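3.2 Codificação cromática das emendas e deriva das leituras de resistência

A identificação por cor é prática corrente na manutenção de instalações elétricas de baixa tensão, mas a sua relação com a qualidade dos registos de ensaio tem sido pouco estudada. Na maior parte dos manuais internos consultados, a cor da fita isolante é tratada como matéria de acabamento e aparece depois das instruções de aperto, cravação e ensaio. Robichaud observa, no relatório preliminar que antecedeu este trabalho, que a ordem de apresentação tem consequências: os técnicos tendem a aplicar a marcação no fim da intervenção, quando o circuito já foi fechado e a correspondência entre condutor e registo depende da memória.

O presente estudo incidiu sobre os quadros secundários do edifício Tratinden, um antigo armazém frigorífico convertido em oficinas. A instalação foi ampliada por fases, com critérios de identificação distintos em cada uma delas. Na ala mais antiga coexistem condutores marcados segundo duas convenções, e em vários pontos a marcação original foi coberta por outra posterior sem que a alteração passasse para os esquemas. Foram selecionadas para análise 60 emendas acessíveis, todas em caixas de derivação com tampa aparafusada. Excluíram-se as emendas embutidas e as que exigiam o corte de alimentação às câmaras ainda em serviço.

Cada emenda foi registada numa ficha com a localização da caixa, a secção dos condutores, o tipo de ligador, a cor da marcação existente e a resistência de isolamento medida à terra. As medições fizeram-se com o circuito isolado a montante e as cargas desligadas. O valor anotado corresponde à leitura estabilizada, tomada um minuto após a aplicação da tensão de ensaio. Repetiu-se a medição sempre que a diferença entre a primeira leitura e a estabilizada excedia o limiar definido no protocolo Vollon, adotado em todas as campanhas da equipa.

A correspondência entre cor e função seguiu a tabela interna Clirkero, na sua redação de novembro. A tabela distingue condutores de fase, neutro, comando e sinalização, e reserva uma cor para circuitos fora de serviço mas ainda ligados mecanicamente. Esta última categoria revelou-se a mais problemática. Em instalações com ampliações sucessivas, o condutor abandonado conserva muitas vezes a marcação da função anterior, e o técnico que abre a caixa não dispõe de elementos para distinguir entre um circuito desligado de forma definitiva e outro temporariamente inativo. 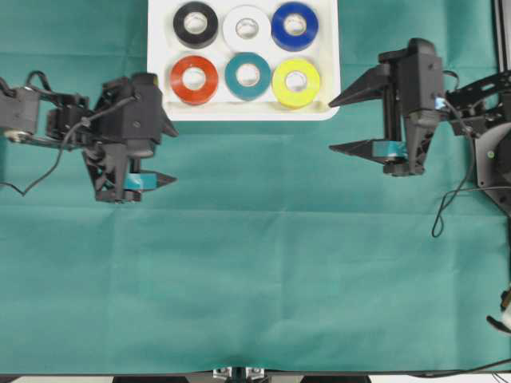
Figura 3. Rolos de fita isolante de várias cores.

A verificação da marcação foi feita por dois observadores independentes, que preencheram as fichas sem acesso às anotações um do outro. Considerou-se concordante a emenda em que ambos atribuíram a mesma cor e a mesma função. Nas restantes, a classificação foi decidida por ensaio de continuidade até ao quadro de origem. O procedimento é moroso, em particular nos troços em que o caminho de cabos passa por cima do teto falso, mas foi mantido em todos os casos por não haver outro método que dispensasse o esquema.

Das 60 emendas, 53 foram classificadas de forma concordante. As discordâncias concentraram-se na ala antiga e envolveram quase sempre pares de cores próximas observados sob iluminação de lâmpada portátil. Hjaltested, que conduziu a segunda leitura, anotou dificuldade em separar tons escuros no interior de caixas profundas, onde a sombra do bordo cobre parte do ligador. Nas caixas em que foi possível repetir a observação com a tampa lateral retirada, a discordância desapareceu. Este resultado sugere que a profundidade da caixa deveria constar da ficha, campo que o modelo usado não previa.

Quanto à resistência de isolamento, não se encontrou relação direta entre a cor da marcação e o valor medido, o que era esperado. A relação relevante estabelece-se com o número de camadas de fita sobrepostas. As emendas remarcadas, isto é, aquelas em que uma fita nova foi aplicada sobre a anterior sem remoção, apresentaram leituras mais dispersas e demoraram mais tempo a estabilizar. Em nove delas a leitura inicial afastou-se da estabilizada além do limiar e a medição teve de ser repetida. A inspeção visual posterior identificou poeira aderente entre camadas na maioria destas emendas. Não foi feita análise laboratorial do material retido, pelo que a sua contribuição para a corrente de fuga permanece por quantificar.

Importa separar dois efeitos que a literatura técnica de manutenção costuma tratar em conjunto. O primeiro é a degradação do adesivo, que depende sobretudo da temperatura de serviço e do esforço de tração aplicado durante o enrolamento. O segundo é a retenção de contaminantes, favorecida pela existência de bordos levantados. Nas emendas estudadas os dois efeitos ocorrem com frequência no mesmo ponto, e o desenho adotado não permite isolá-los. Um ensaio com provetes preparados em bancada, a tração controlada, seria mais adequado para esse fim.

A comparação com os dados da oficina Mikkelsen, recolhidos com a mesma ficha mas numa instalação de construção única, aponta no mesmo sentido. A instalação não sofreu ampliações e as emendas mantêm a marcação original, com uma só camada. A dispersão das leituras é menor, ainda que as condições ambientais sejam menos favoráveis do que as do edifício Tratinden. A amostra é reduzida e foi obtida noutra estação do ano, o que limita o alcance da comparação. Não se aplicou correção de temperatura aos valores, por falta de registo simultâneo no interior das caixas.

Do ponto de vista do procedimento, a alteração com maior efeito potencial é a antecipação da marcação para a fase de preparação dos condutores, antes da cravação. A sequência foi experimentada em três caixas durante a campanha, com resultados satisfatórios quanto à legibilidade, mas com um acréscimo de tempo de execução de cerca de 9 minutos por caixa. Parte desse acréscimo deve-se à remoção integral da fita anterior e à limpeza da superfície, operações que o procedimento corrente omite. A secção 3.3 retoma a questão do tempo de execução a partir dos registos de intervenção e discute a revisão do campo de observações da ficha.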